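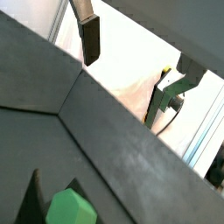 The Night Boat to Collik

Aparecida Lopes had never been on a boat before, and she loved it from the first lurch. She loved the rope as thick as her arm, the soup that slid from one side of the bowl to the other, the bell that rang for no reason she could find. She had been up since four and she was not the least bit tired!

"You'll want to sit down," said the old man by the rail. His name was Arlindo Batista and he had been going home to Collik every April for longer than she had been alive.

"I'll want to do no such thing. What's that light?"

"Jillelwood. There's a lamp on the hill there."

"And that one?"

"That's a man fishing."

She waved at the man fishing. He was much too far off to see it, but she gave him a good big wave all the same, both arms – and nearly lost her hat.

In her coat she had a letter from her aunt, sixteen pages of it, mostly about hens. The aunt had a house with a blue door and a piano that had come over on this very boat, with up to 100 people on the quay to watch it swung ashore. The last page said only: come, the plums are in flower, bring decent tea. So she had packed the tea, and then her nightdress, and after that there had been hardly any room for shoes.

"Do you know my aunt?" she asked. "She plays the piano."

Arlindo Batista looked at the water for a bit. "Everyone knows your aunt," he said. "We can hear her from the harbour. She plays very loudly."

"Is she good?"

"She's getting better."

Aparecida laughed so hard that the cook put his head out to see what had happened. He brought them more soup, and a heel of bread, and stayed to tell them about a whale he'd met as a boy, which had looked at him, he said, exactly like a schoolteacher.

Then the sky went pale along the bottom and there was the island, low and dark and smelling of woodsmoke. The bell rang again. Across the water, very faint and a little bit wrong, came a waltz.

"At this hour!" said the cook.

Aparecida was already running for her bag.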